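Graphic Novels > Crime & Mystery > Hardcover

The Flerkivura Ledger – hardcover collected edition

Okay, I've been pushing this one across the counter at people since September, so it was about time I gave it a proper page. The Flerkivura Ledger is a black and white crime comic by Ruth Nuttall, first put out as five thin issues by Drumier and now collected in one very fat hardcover (I weighed it against my old dictionary and the dictionary lost). If you missed the single issues, don't go hunting for them. I've only ever had 3 through the shop and they all had somebody's coffee on them.

The setup goes like this. Flerkivura is a salt town on a cold bit of coast, and the bookkeeper at the Sterklow works has gone missing with a page torn out of the accounts. Page 693, if you want to know, and yes, the number matters, and no, I'm not saying why! The insurance company sends a woman called Haddadin to find out whether he's dead, because if he is they have to pay his sister. She gets off the bus with one bag and a bad tooth, and the tooth gets nearly as much attention as the missing man. I loved that. She spends a whole chapter trying to find a dentist and ends up learning more from the people in the waiting room than she does from the police.

Nuttall writes and draws the whole thing herself. Her faces are scratchy and a bit lumpy, and it took me a while to tell the two Sterklow brothers apart (look at the ears). Where she really gets going is weather. There's a sixteen-page stretch in the middle with no words at all, just Haddadin walking the sea wall in the sleet, and I went back and read it again before I went on with the story – if you can read a page with no words, you know what I mean.

Is it perfect? No. The sister's story gets dropped for far too long, and the lettering in the second chapter is small enough that I had to go find my other glasses. The ending has split my regulars right down the middle. I'm on the side that likes it, though I'd have taken a couple more pages with the dentist.

About the book itself, since people ask: it's sewn, so it opens flat without cracking, and the paper is a thick cream stock that keeps the blacks from showing through. There's a ribbon. The dust jacket picks up fingerprints like you wouldn't believe, so I take mine off to read. At the back you get Nuttall's pencil roughs for the opening chapter and a short piece on how she drew the salt works, plus a map of the town that I wish they'd put at the front.

I'd keep it away from younger kids. There isn't much blood, but there's one scene in the drying shed that stayed with me, and some pretty salty language (sorry). Anyone who likes slow, grumpy detectives and small towns full of liars should be very happy with it.

I keep copies on the shelf behind the register and can wrap one if it's a present, just put a note with your order. Paperback isn't out yet and Drumier won't tell me when. 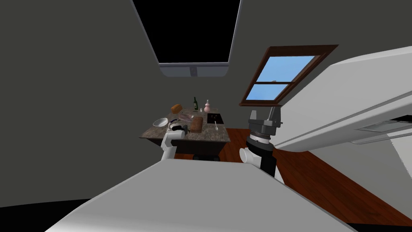

Dark gray walls, blue sky in the window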